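Flerus hand-held grippers, two-hand set – review

Reviewed by Evaristo Guerra
Category: demonstration hardware
Tested: two-hand set with head mount, four weeks of daily use

The Flerus set is a pair of hand-held grippers for recording manipulation demonstrations without a robot present. The operator squeezes a trigger, the jaws close, and the unit logs a wide-angle video stream, jaw width and inertial data. A fiducial cube clips to the top of each gripper for pose tracking. We bought ours through Doležal for the Trirkonberg site, where until then all demonstrations had been collected by remote control on the Ellent leader arms. Most of this review compares the two.

Mechanics

The housing is grey and stiff enough that I could not measure any flex between the camera seat and the jaw pivot under normal squeezing. The jaws are black and rubbery with fine ribs on the inside. They hold card, coated paper and thin film well. On glossy laminated covers they slip if the pinch is near the tip; moving the pinch a centimeter toward the seam cures it. Operators pick this up within the first session, but a robot trained on their data inherits whatever pinch point they settled on, so decide on one beforehand and write it down.

Trigger force is on the high side. One of our operators switched hands for the long sessions and the others complained of a sore thumb base by mid-afternoon. A softer spring is in the box. Fit it before you start, as changing it halfway through alters the closing speed in the log and the two halves of the data will not match.

The cable exits at the bottom and hangs straight down. It catches on drawer handles. Tape it to the forearm.

Tracking

Pose comes from visual-inertial tracking in each gripper, corrected whenever the marker cube of one gripper is seen by the camera of the other, or by the head camera. In a room with texture the result is good. Brick and open shelving are close to ideal. A large smooth white wall is the worst case: turn one gripper toward it for more than a second or two and the vertical axis starts to drift. The correction from the cube usually recovers it, provided the other hand is not also facing the wall.

Ceiling fixtures matter more than the manual suggests. With the gripper pitched up, fluorescent panels take over the exposure and the work goes dark. Locking exposure in the settings fixes this at the cost of some noise.

The cubes are printed, and the print scuffs. Order spares with the set. Recalibration after swapping a cube takes one short routine with the supplied board.

Two-handed work

Our main task was picking flat packaged goods and booklets off shelves, turning them so the front cover could be read, and passing them from one hand to the other. On the Ellent arms the handover was the step everyone dreaded. There is no force feedback on ours, and operators hovered for several seconds before committing. With the hand-held units the same people pass an item at close to normal speed, and the timing between the hands looks natural in the playback.

The drawback is reach. A person will twist the wrist or lean in without noticing, and the arm that has to replay the motion cannot. The Flerus software has a reachability check, but it runs after the session. I would much prefer a tone during recording. We ended up marking the floor and telling operators to keep both feet behind the line.

If several people record in the same room, keep them apart. Each cube carries its own code and the software is supposed to ignore foreign ones. In firmware as shipped, a second operator's cube passing through the view did cause a pose jump now and then. An update has reduced this.

Yield

Over the test period we recorded 2215 demonstrations, of which 1894 passed the tracking check. Of those, 1179 contained a complete handover with both grippers in valid pose throughout. Rejections were mostly drift near plain surfaces, then reach violations. I have no equivalent count for the Ellent arms under the same conditions, so I will not quote a ratio. The backlog that had been open there since the fall is closed.

Software

Recording is simple: one button, one beep, one file per demonstration. The export tool is slower than it should be and runs on a single core. It also renames files on export without asking, and the original names survive only in a side file. Labels can be typed in before a session but not edited afterwards except by hand in that side file.

The head mount is an optional extra. It adds a third view and more chances to see the cubes. It is front-heavy, and a tall operator working on a low shelf will have it sliding down by the end of an hour. A counterweight on the back strap helps.

For and against

Good: rigid housing, quick handovers, little training needed, survives being dropped on a wooden floor.
Less good: stiff trigger, cube wear, reach check only after the fact, slow export.

Recommendation

For contact-rich work where the operator has to feel resistance through the actual arm, keep the remote-control rig – the Flerus grippers give no idea of what the robot's joints will do. For shelf picking, sorting and passing items between hands, we have moved over completely and the Ellent arms are used for checking replays. Buy the set with the soft springs, spare cubes and a second calibration board. 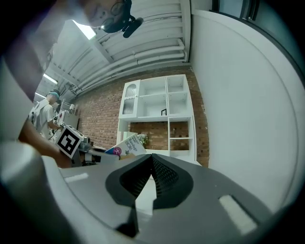 Page last changed: February, 4:10 p.m.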